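Should Rennie sell their point guard before February? (long post, sorry)

Posted in: League Talk > Transfers and Contracts

hosis_faithful

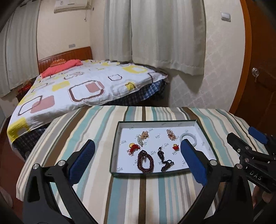

Rennie have one good player and his contract ends this summer. I have followed this league for many years, first from the cheap seats and now mostly from my sofa, and I think the club is making the same mistake that Kostholm made with their center. Reinaldo Trindade is 26, he is the best passing guard we have outside the top two teams, and he has not signed the extension that was offered to him before the season. If the club waits, he can leave and they get no money and no player. A roster is a little like the lid with jewelry on the striped bedspread: you have a few small pieces laid out and you must decide which one you let go while somebody still wants to pay for it. Rennie has only one piece that others want. Hosis would take him tomorrow, and I say this as a Hosis supporter, so you can accuse me of bias already now.

My proposal is simple. Rennie sends Trindade to us before the deadline in February. We send back our backup guard, the young Swedish forward, and a transfer fee. They get two players who are under contract for next season also, and they can begin to build. What do the Rennie people think?

pickandpop17

I am a Rennie people. No.

Your backup guard shoots like he is angry at the ball. The forward I would take, but he has a knee problem since last spring and you know it very well.

hosis_faithful

The knee is fine, he played the whole game against Kostholm. And the guard is better than his numbers. He plays with our second unit, which has no spacing at all.

pickandpop17

So we should take him because your bench is bad? This is a strange way to sell a player.

Let me be more serious. Trindade has not said that he wants to leave. He only said he will decide after the season. This is normal for a player in his position. He would be stupid to sign now when he is playing the best basketball of his life. For me it means he wants a better offer, and we should give it to him.

zone_press_anna

I work near the Rennie arena and I go to maybe half of the home games. I want to remind you of what this team looks like when Trindade sits. In the second quarter against Hodix he rested for the first minutes and the offense became five men looking at each other. Then Coach Seixas put him back in, earlier than planned I think, and suddenly everybody remembered how to cut. If you trade him in February the rest of the season is finished, and you still have to sell tickets for it. The arena holds 3,000 and it was full for the last two games. It was not full three years ago, I can tell you, I had the whole row for my coat.

old_kostholm_bench

Kostholm fan here. The comparison in the first post is not correct. We did not "make a mistake" with our center. We made the playoffs with him, won a round, and then he left. Would I rather have had the fee? With the money we would have bought two average players and finished seventh. I still remember that series. My son has the shirt.

hosis_faithful

You finished last the year after, with respect.

old_kostholm_bench

Yes. And now we are fourth. Life continues.

marek_b

I am between the two sides. I agree with hosis_faithful that you cannot lose a player like this for nothing, a small club does not survive many summers of that kind. But the offer is too weak. If I am Rennie I ask for the starting shooting guard, and if Hosis laughs, I call Hodix. Hodix has been looking for a point guard since their own was injured, and they have more money than Hosis.

Also consider the coach. Lucimara Seixas built the whole offense on high pick and roll. She did not do that at her previous club, she did it because she has Trindade. Without him she must change everything in the middle of the season, with maybe two practices between games. I have coached juniors and I know how long it takes to teach even one new set. You don't do this to your coach if you want her to stay.

pickandpop17

Thank you. This is the point that is always forgotten in these trade threads. People move names as in a video game.

hosis_faithful

I did not forget it. But Seixas is also out of contract in the summer, no? So you could lose both. It makes my argument stronger.

zone_press_anna

No, she has one more year. She extended in the fall. It was in the club newsletter.

hosis_faithful

Ok, I did not know that. I take it back.

deep_bench_dan

Numbers guy here. I looked at the minutes with and without Trindade from all the games this season. With him on the floor Rennie score well above 100 points per hundred possessions, without him it is well under. The difference is the largest for any guard in the league. But the defense is better when he sits! Not by a lot, but it is there. He goes under every screen and teams with good shooters punish it. You can see it clearly in the second Hosis game.

So he is very valuable, but I would not break the bank. If he asks for 50 percent more than he earns today, as the rumor says, I would let somebody else pay this.

pickandpop17

Where is this rumor from? I have read it in this forum only, and I think it was written by a Hosis fan.

deep_bench_dan

Possibly. I have no source. I should have written that.

marek_b

About the defense: Rennie also has their slow big men in when he is on the floor. It is the same starting five nearly always. So I would be careful to put all the blame on the guard for going under screens. It may be the instruction from the coach, because the big man cannot step out.

deep_bench_dan

This is fair. The sample is not large enough to separate them. I tried to look at lineups where he plays with the second-unit center, but it is too few minutes to say anything.

old_kostholm_bench

I would like to say one thing for the player himself. He came to Rennie when no other club in this league wanted him. He was cut by Hodix after preseason, you remember? I do not think he goes back there in February with a smile. The marek_b plan has a human problem.

marek_b

True, I forgot about Hodix. But it was another coach and another sports director. Players forgive when the salary is correct.

zone_press_anna

Some do. My prediction: no trade, Rennie finishes fifth or sixth, he signs for one more year with a clause that lets him go abroad. Everybody in this thread will say they knew it.

pickandpop17

I will sign this prediction. Except fifth, we finish third.

hosis_faithful

Third! Have you seen your schedule in March? You play us, Kostholm and Hodix all away from home.

pickandpop17

We won in your building already this season. Number 17 in white had a quiet night if I remember correctly.

hosis_faithful

He had the flu.

pickandpop17

Of course he had.

hosis_faithful

Ok. I change my offer. Backup guard, the forward, a fee, and up to two of our juniors on loan for the next season. It is more than anybody else will give. If Rennie says no to this, then please don't come here in the summer and complain.

marek_b

Better. Still without the shooting guard I would hang up the phone, but politely.

zone_press_anna

Which juniors? The tall one with the left hand is interesting. The others I have seen and they are not ready.

hosis_faithful

The tall one is not in the package.

pickandpop17

Then we keep Trindade. See you in March.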